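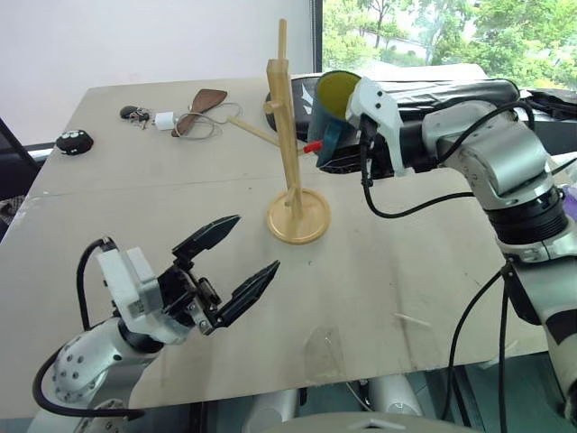

Maricel Dizon replied to my last post that Trenby gets too much credit for the film and the sound crew gets none. Fair enough. I'm going to go through the whole thing again, with the sound this time.

For anyone new: Sondari is a Filipino family drama, shot mostly in and near Cabanatuan. It runs 90 minutes. I saw it twice at the theater and three more times at home.

The lead is a newcomer who had done two TV commercials and one season of a lunchtime variety show. She plays the middle daughter, the one who stays behind to run the rice store. She has fewer lines than either sister.

Trenby is the company that put up the money. They had only done horror before this. Their logo got a laugh at my first screening because people thought they had walked into the wrong room.

Now the sound. Most of the store scenes were recorded live, with the street door open. You can hear tricycles going by under the dialogue. In the argument between the sisters, one passes right over the word "mother" and they kept the take.

The mix is uneven. In the second half the rain is too loud and I lost a few lines, even with subtitles on. The version that went online on 1 November 2017 has the rain turned down. I prefer it.

There is very little music. One song plays on a radio in the kitchen, and then the same song comes back over the end credits in full. I had the title wrong in my earlier thread. Sorry about that.

The opening run was small. The theater where I saw it has around 700 seats and they had it in the big room for the first weekend, then moved it down to the little one upstairs. By then most of the people there were somebody's aunt or cousin.

Someone asked about the father. He is a stage actor and this was his first film part in years. He is on screen for maybe ten minutes. The scene where he weighs the same sack again and again is his best one.

The director's next project is called Plisilus. All I know is that it is set on a boat and that the lead from Sondari is in it, in a smaller part. Shooting was supposed to start in March. I haven't seen a cast list.

One correction from Maricel Dizon: the older sister was dubbed in two scenes, the bus station and the hospital hallway. I went back and listened. The bus station is clear once you know. The hallway I still can't tell.

If you have the disc, the commentary track is worth your time from the wedding on. Before that they mostly talk about lunch.

Will post about the costumes later this week.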